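25.01.2022, Werkstattbuch, Besprechungstisch

Gestern war ja die kleine Runde zum Abschluss von Orilska, und ich wollte heute früh eigentlich gleich mit den Etiketten weitermachen. Vorher aber noch der Tisch, denn um 9 brauchte Rostyslav die Fläche für die Muster von Drimar, und so wie er dastand, hätte man keinen Karton darauf abstellen können. Schön war es trotzdem, das muss ich hier einmal festhalten, so lange haben wir schon ewig nicht mehr zusammengesessen!
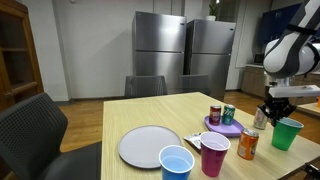 Tisch vor dem Abräumen: bunte Becher, Teller, Dosen auf und neben dem lila Tablett.

Reihenfolge, wie wir sie künftig beibehalten können: zuerst die Dosen (Pfand, bitte in die Kiste unter der Spüle, Reste vorher ausgießen), dann die Snacktüten in den Müll, zum Schluss Becher und Teller. Die Kunststoffbecher nicht wegwerfen, die spülen wir von Hand und nehmen sie im Februar wieder. Kamran meint, das lila Tablett gehöre in den Schrank neben der Waage, ich hätte es lieber griffbereit im Regal. Bleibt erst mal im Regal.

Tischplatte mit lauwarmem Wasser und 2 Spritzern Spülmittel abgewischt, danach trocken nachgerieben, Stühle wieder herangeschoben. Die Servietten sind alle, von den 900 Etiketten fehlen mir noch 53. Servietten schreibe ich auf die Liste für Grurier, die Etiketten mache ich nach dem Mittag fertig.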